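Snack table restocked for May
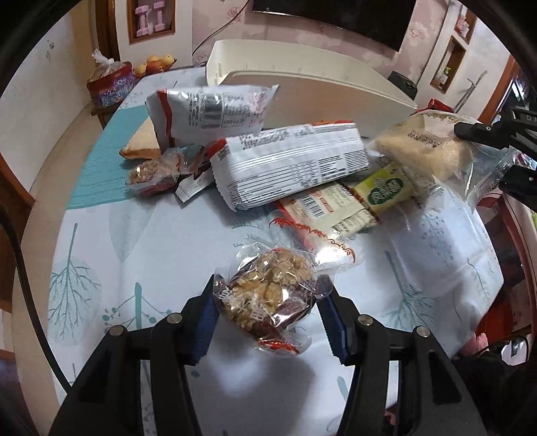
Around the Building

The snack table on the second floor at Stendville has been filled again and will stay out through the end of May. Most of it is packaged, so it keeps. The small clear packets hold walnuts and dried red dates, and they went fastest last time. There are larger snack bags in the pile behind them, and some bread, which should be eaten first.

Ctibor Ondrejka does the ordering through Willano. The spring order came to 475 packets, over 2000 counting the share that goes on to Forport and Aliyu. A box of 37 date and walnut packets is being held back for the evening shift, who found very little left in April. Please leave that one closed until 5 p.m.

A few requests. Check the back of the package if you have an allergy - many of these contain nuts, and several are labeled in Chinese only. Ctibor has an English list of ingredients for the items he ordered and can send you a copy. Take 2 packets at a time and come back later if you want more.

The teal print tablecloth is on loan from the front office. Put drinks on the side counter and keep wrappers off the cloth. The trash can is by the door.

If you bring in something to share, write your name and the date on it. Homemade food goes in the kitchen - the table is for sealed items and bread.

Requests for the June order go to Ctibor by noon on the last working day of the month. Dried mango and plain crackers are already on his list.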